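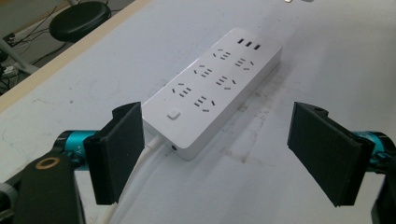 5. Settling of the pigment during storage

We come now to the part of the work that took up most of our patience, the slow settling of iron oxide pigment in waterborne wood stains. A stain is a thin liquid by design, so that it can soak into the grain and be wiped back with a rag, and a thin liquid has very little with which to hold up a heavy pigment. Anyone who has opened an old can and found a brick of red at the bottom will know the trouble we mean.

The stains were made up at the Prinville laboratory by Nafula Khaemba and Tatu Kinyua, following the mixing order given in Section 2. All of them used the same binder and the same pigment paste, and they differed only in the dispersant (Sang or Flundine) and in how much of it was added. The first cans went onto the shelf in September and the last were opened on 5th January. We kept them in a closed cupboard and asked our colleagues, as kindly as we could, to leave them alone.

On opening, each can was probed with a flat spatula before any stirring was done, and the sediment was graded from 0 (none to be felt) to 5 (a hard cake that would not lift). The grades were given separately by Faith Athumani and Lilian Nyamweya, and where they disagreed we have kept the higher number. In all, 1371 cans were graded, and we remain very grateful to both of them for their good humor.

The stains made with Flundine were the gentler of the two groups. They did settle, and we would not want the reader to think otherwise, but the sediment stayed soft and most cans came in at grade 2 or below. With Sang the picture was more mixed. At the lower additions the cake was firm, while at the higher additions it softened a good deal, though the stain then foamed on stirring and left small craters on the test boards.

Figure 5. White power strip with six outlet sockets, on a white tabletop.
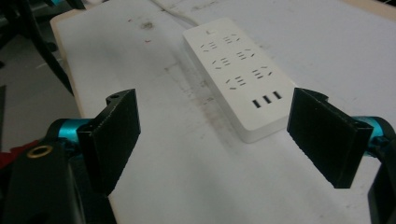 Can a stain that has settled still be used?
If the sediment is soft, it can be stirred back in by hand, and in our trials 60 seconds of steady stirring was enough for the cans graded 2 or below. A hard cake breaks into lumps that leave streaks on the wood.

The same question was put to us by Eluned Landeg when she repeated part of the work at Ultevcombe, where the storage room is a good deal cooler than ours. Her grades followed the same order, with Flundine the softer throughout, and the differences between the two dispersants are taken up again in Section 6.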